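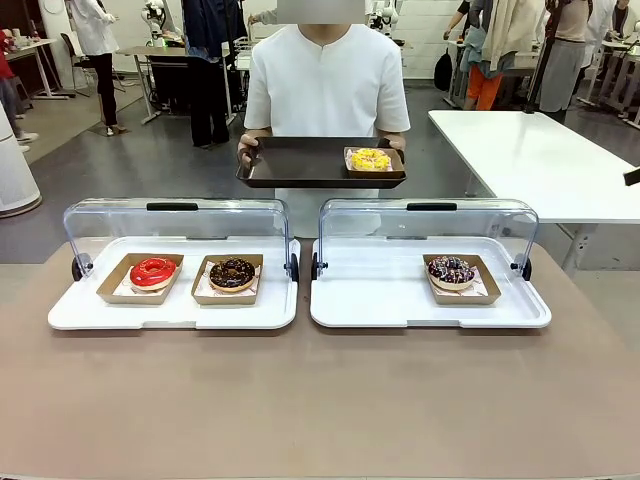

The Hiso gripper had two fingers and a bad reputation, and Benedikt Eder had argued for it in three meetings. The Zaugg had four soft fingers filled with air, and everybody at Durnach liked it already, because it looked gentle. On Saturday the two of them would be compared on the bakery task. Four donuts, each in its own kraft-paper tray, two display cases with clear lids standing open, and a brown serving tray held level at the height of a waist. The yellow one should travel from the serving tray into the right case, where the left half of the white base was free. A child could do it, Benedikt's daughter had said, and she was a child, so he believed her.

He had not slept well. The night before he had read the log of the Zaugg again: 3,506 attempts, 2,962 good. He tried to find something wrong in these numbers and could not. The Hiso had no such history. It had a box with a torn corner, and a manual which Benedikt had translated himself in the train.

"Which one goes first?" asked Marta.

"The Zaugg," he said. He wanted to see the worst at the beginning.

The soft fingers opened above the yellow donut and closed around the paper tray like a hand around a bird. They lifted it. For a moment it was beautiful. Then the paper gave way a little on one side, the donut leaned, and some of its colourful sprinkles fell down on the beige table. The arm carried on to the case and put the tray down, crooked, but inside.

"Good," said Marta, and wrote it down.

"You call this good?"

"It is in the case, Benedikt."

So that was how one came to 2,962. He felt a small heat behind his ears. He changed the gripper with his own hands, four screws, and the last one he turned twice because he did not trust it. On the laptop the Budix controller asked him if he was sure. He was not, and he pressed yes.

The Hiso went down slowly. It did not embrace anything. It took only the rim of the paper, between two thin fingers, the way his mother used to take a letter she did not want to read. The tray came up straight. It moved over the serving tray, over the edge of the case - and there it stopped, with 5 millimetres missing.

"Force limit," said Marta.

"I know what it is."

They waited. Somewhere behind them a person laughed about another thing. Benedikt looked at the donut hanging in the air and thought that he could raise the limit, and that she would have to write this down also.

"Leave it," he said finally. "Write that it stopped."

She wrote, for longer than the sentence needed. Then she turned the notebook to him. Under the Zaugg she had crossed out the word good and put: placed, tilted, lost sprinkles. Under the Hiso stood: stopped, nothing lost.

"Again?" she asked.

He was already reaching for the tray.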